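Rurska Living Room Pack for Vamine

Household scene pack for training and testing mobile robots in simulation
Current release: September

The Living Room Pack adds furnished rooms to the Vamine simulator. It is meant for teams working on tidying, fetching and object search, where the robot has to find small things left on large soft furniture and decide what to do with them. Rooms load ready to run, with collision shapes, surface labels and start positions already set.

What's in the pack

30 room layouts
98 large furniture models, including sofas, armchairs, shelving and low tables
671 small household objects, each with mass and friction values
40 scripted tasks with success checks
Colour and material variants for walls, floors and upholstery

Layouts can be used as supplied or edited in the Vamine scene editor. Small objects can be placed by hand or scattered from a seed number, so the same arrangement can be loaded again later on another machine.

Soft seating

Sofas were the weak spot in our earlier Flestine pack. The seats were a single flat block and objects sat on them as if on a bench. In this release each seat cushion and back cushion is a separate body with its own label, and the gaps between cushions are modelled. A task can ask for an object on the left seat or the right seat and the checker will know the difference.

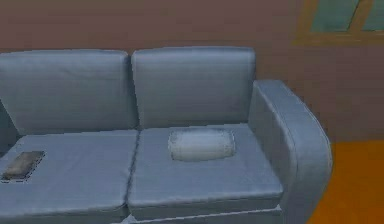
Two-seat sofa in grey-blue, with a white pillow on the right seat and a small dark brown item on the left.

Cushions do not deform under load. They use a fixed rounded shape with adjustable surface friction, which keeps the physics step fast. If your work depends on fabric giving way under a gripper, the Lazăr soft-body add-on works with this pack but is licensed separately.

Camera output

Any camera defined in Vamine can be used, fixed or robot-mounted. Each one returns colour, depth and per-object masks. Wall and floor colours can be changed between episodes without reloading the room. Textures on small objects are kept at low resolution to save memory — a high-resolution set is available as an optional download for teams who train on close-up views.

Requirements

Vamine with a current licence
A dedicated graphics card is recommended for camera output
Linux or Windows

Headless mode is supported on Linux only.

Known limits

Windows are fixed and do not open. Cupboard doors and drawers open in most layouts, but the sliding doors on the tall media unit are still locked. Objects pushed into the gap between two cushions can jitter at large time steps. Halving the step clears it in our testing.

Licensing

Sold per site, with no limit on seats or machines at that site. Teaching licences are available to universities and colleges. Updates to the Living Room Pack are included for as long as the site licence is current. Flestine owners can upgrade from their account page, and existing task scripts will run once the furniture names have been updated with the supplied converter.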